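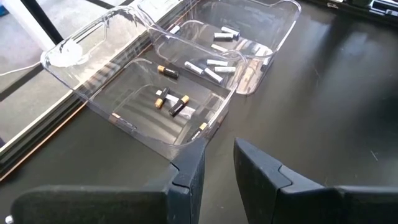

Sorting job at our bench: loose cells, two clear bins.

Forum > Small Shop Automation > Buying and Budget > Two-arm cell for battery sorting, what did I forget?

Posted 11/26/18 by tallgrass_bench
Last updated: one hour after the first post

tallgrass_bench wrote:

Hello all. I must prepare a purchase plan for a two-arm cell, and I would like that people with more experience look at it before I send it to my boss. We are a small recycling workshop. The work is to take loose household batteries and put them in the correct bin, dark alkaline ones in one bin and the white or silver ones in the other. We have tried the task on a test setup and now we must decide if we buy our own.

My list at this moment: two arms with grippers, the table with its frame, one camera for each wrist and one for the overview, a computer, spare finger tips, bins. The quote from Havell includes the arms and the frame but not the cameras. The quote from Fehr includes everything, but the delivery is only in June. I have a reserve of 6 percent for surprises. Is it enough?

rail_and_rivet wrote:

No, it is not enough. For a first cell I would never go under 20 percent. The arms are the part of the budget which you know. What you don't know is the cables, the brackets, the bolts that don't fit, the power outlets, and the hours of your own people. When we bought our cell from Vadex, the arms came on time and then we waited for one connector.

Also, ask both sellers what is the real reach when the arms are mounted face to face. The number on paper is for one arm alone, fully stretched, and nobody can pick a battery from a bin like that.
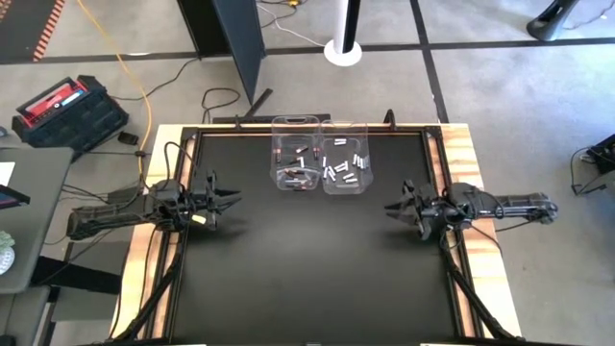 Another thing is floor space. You will draw the table on your plan and think the cell is this big. Then come the computer, the tool cases, the cables on the floor, and a place for a person to walk. Please draw the cell with one free meter on each side and see if it still fits in your room.

pennyweight6 wrote:

I don't agree about the 20 percent. If you put so much reserve, the boss will see it as free money and cut it, and he will cut something else too. It is better to write every small thing as its own line. Cable covers, one line. Spare tips, one line. Then 6 percent is fine.

And I would ask first if you need two arms. For sorting from one bin to another, one arm can do it. The second arm is a nice thing to have, but it is also almost double the price – and double the maintenance.

tallgrass_bench wrote:

Thank you both. About the second arm: we want later to do also the opening of small devices, where one arm holds and the other one pulls. So for sorting alone you are right, but the money will be given only once. If I ask for one arm now, I will not get the second one next year.

About separate lines, I like this idea and I will do it. I already found over 644 dollars of small parts that were not in my first list.

rail_and_rivet wrote:

Good, then keep the two arms. But write the reason in the plan, in the first paragraph, otherwise somebody will ask the same question as pennyweight6.

Which fingers are in the quote? This matters more than people think when the objects are small and round.

tallgrass_bench wrote:

Hard fingers with a pointed tip in both quotes. Rarier sells soft pads that can be glued on, but I have not tried them.
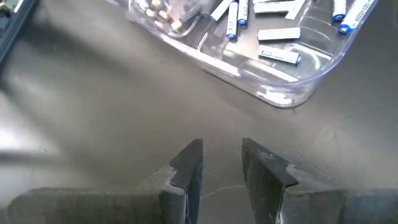 My worry is more the picking when a cell lies close to the wall of the bin. With clear plastic there are also reflections, and I don't know yet how much this disturbs the cameras. Should I put in the budget a second type of bin, matte and not transparent?

pennyweight6 wrote:

Yes, bins are cheap. Buy two or three kinds and compare. I would also put one line for lamps, because light from a window changes during the day and you will be fighting with it. And tape over the battery contacts where you need it, or ask the person for safety what he wants. Loose cells in one pile can make a short circuit. That can also cost money, for example a metal box with a lid for the lithium ones.

rail_and_rivet wrote:

On the lamps we agree. On the reserve we still don't, I would write the lines and keep a bigger reserve also.

tallgrass_bench wrote:

I will send two versions to my boss, one with 6 and one with 20, both with the separate lines. Tomorrow I call Fehr and ask if they can deliver the frame earlier than the arms, so we can at least prepare the table and the cables. I will write here what they answer.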